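Beverage can dimensions, and why my shelf did not fit

I spent most of July building a can rack for the understairs cupboard. The first version failed because I had assumed that all drinks cans share one diameter. They do not. A standard can and a slim can differ in the body, the neck and often the lid, and a rack cut for one lets the other roll sideways and jam.

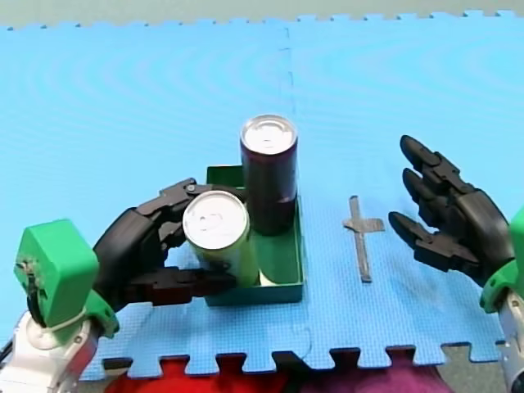 Notes, no. 20

Dilek Tekin lent me her calipers and I measured everything in the house. Height is the less useful figure. Two cans of the same height can have different bodies, and a gravity-fed rack only cares about the body and the overall length. I now write both on masking tape along the front of each lane.

The lid matters if you stack upright. The base of one can is meant to sit inside the rim of the one below. Mix the types and the base rests on the rim instead, and the column leans. Sinan Duman stacks his in the garage regardless and puts a strip of card between layers. 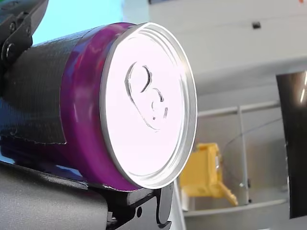 Lane width

Each lane should be the can length plus a small clearance. Too little and paint build-up will stop the can. Too much and it turns as it rolls, then wedges corner to corner. I cut my dividers from a Kovham shelf panel 615 mm long, which gave two lanes and an offcut of 100 mm. The offcut became the end stop.

Slope matters less than I expected. I raised the back by 20 mm and left it there. A steeper slope dents the front can, and a dented can does not roll well afterwards.

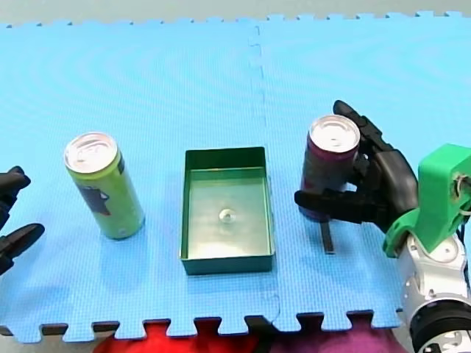
Slim cans

These get their own lane. I tried a removable spacer first and it fell out every time the lane was filled. The fixed divider is held by two screws from below, so it can be moved if the shop changes what it stocks.

Still to do: sand the end stop, seal the raw edges, and return the calipers to Dilek. Cut list on request.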